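Purnska Parish Merger Papers
README

What is in the box

Transcribed minutes, hymn lists, letters and notices from the years in which three small congregations -- Gunach, Kereama and Etatetti -- talked themselves into becoming one. The joined church took the name Purnska, after the creek that runs past none of them. There are 600 documents in the main folder and 123 in a second folder called "loose", which holds papers that had come away from whatever they were once stapled to.

The texts were typed up from paper originals and checked once against the page. Some were checked twice, mostly the ones with shouting in them.

Who might want it

People who study how churches merge, people who study how meetings fail to end, and anyone whose grandmother sang alto at Kereama. It has also been used to test handwriting transcription tools, which do well on the Gunach secretary and badly on the Etatetti one. So did we.

Layout

minutes/ holds one plain text file per meeting. The file name gives the congregation and the running number in the minute book. Joint meetings are filed under "joint" even when only one congregation turned up.

letters/ holds correspondence in and out. Drafts are kept when they differ from the letter sent. In the matter of the communion cups they differ a great deal.

hymns/ holds Sunday hymn lists as a single table, 3000 rows, with columns for congregation, hymn number, hymnal, tune and remarks. The remarks column is mostly blank. Where it isn't, it is usually about the tempo.

notices/ holds service sheets and bulletin inserts, including the supper menus. We thought about leaving those out and then noticed that attendance follows them closely.

loose/ is loose. 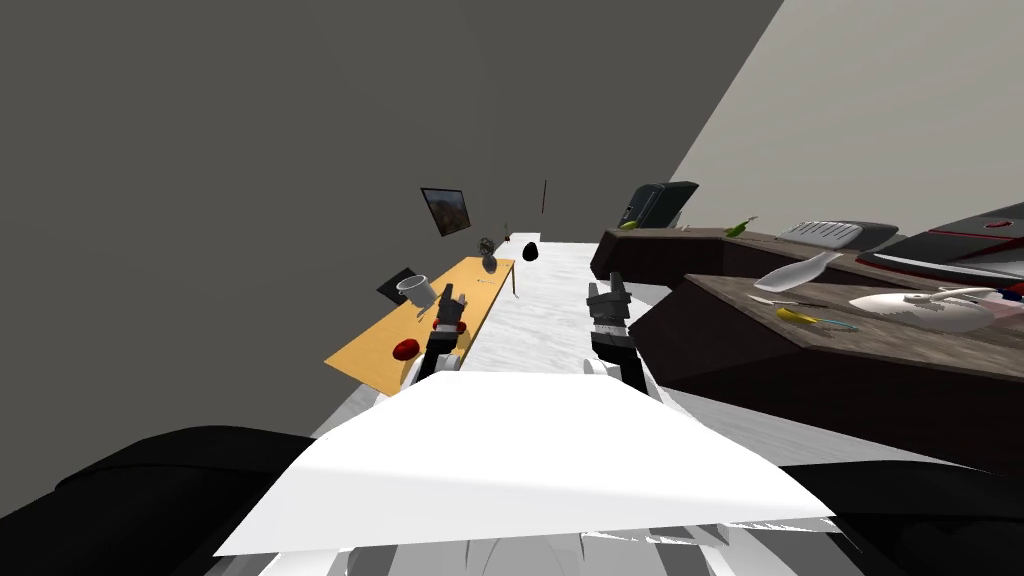
Transcription rules

Spelling is left as written. "Presbytery" appears in nine forms and we kept them all. Abbreviations are not expanded, except "Mod.", which is expanded to Moderator where the sense is plain and left alone where it might mean "modern", as in "too mod. for Etatetti".

Crossed-out words are kept between double slashes when they can be read. If a word can't be read, the file says [illegible]. If it can be read but the writer clearly hoped otherwise, we still typed it.

Hymnal numbering

The three congregations used three hymnals and referred to all of them as "the hymnal". The table gives our best reading of which one was meant. A question mark after the hymnal name marks a guess from context, such as the tune, or a complaint about it in the next week's minutes. Do not join the tables on hymn number alone. You will get Easter in the middle of Advent, and the result will look quite convincing.

Personal names

Removed everywhere and replaced by role: elder, organist, second organist, visitor. Where one person held several roles, which at Gunach was the normal state of affairs, the role given is the one they were acting in at the time. In one set of minutes the clerk seconds a motion put by the organist and thanks the supper convener, and all three are the same person. We have left this as it stands.

Pastoral letters about illness, money or marriage are not included. Neither are baptismal rolls.

Known problems

The Kereama minute book has a gap of 15 pages. The next entry begins "Following the above, it was agreed to say no more of it," and no more is said of it.

Two joint meetings have two sets of minutes each, taken by different congregations. They agree on the opening prayer. Both versions are included, with the suffixes a and b, and no attempt has been made to reconcile them.

Dates in the letters folder are often just a weekday, or "January", and the order of the files is partly inferred. Treat any sequence in there as an opinion.

Etatetti recorded votes as "carried", "carried warmly" and "carried". The difference between the first and third is a matter of underlining, which plain text does not preserve. A column for underlining is planned for the next version.

Things it is not good for

Measuring belief. The papers say plenty about heating, keys, the piano and who was to sit where, and doctrine comes up mainly when somebody wants to change the subject. Counting members is also risky, as each congregation kept its own idea of what a member was and brought that idea along into the union.

Changes

Version 2 fixes the hymn table, where every Kereama row had slipped down by one, so that for a while they appeared to be singing Etatetti's hymns. Anyone who has read the minutes will know how unlikely that was.

Version 1 should not be used.

Use and credit

Free for research and teaching. Please cite the collection as "Purnska Parish Merger Papers" with the version number. Corrections are welcome; give the file name and the line. Corrections to the opinions expressed in the minutes should be addressed to the minutes.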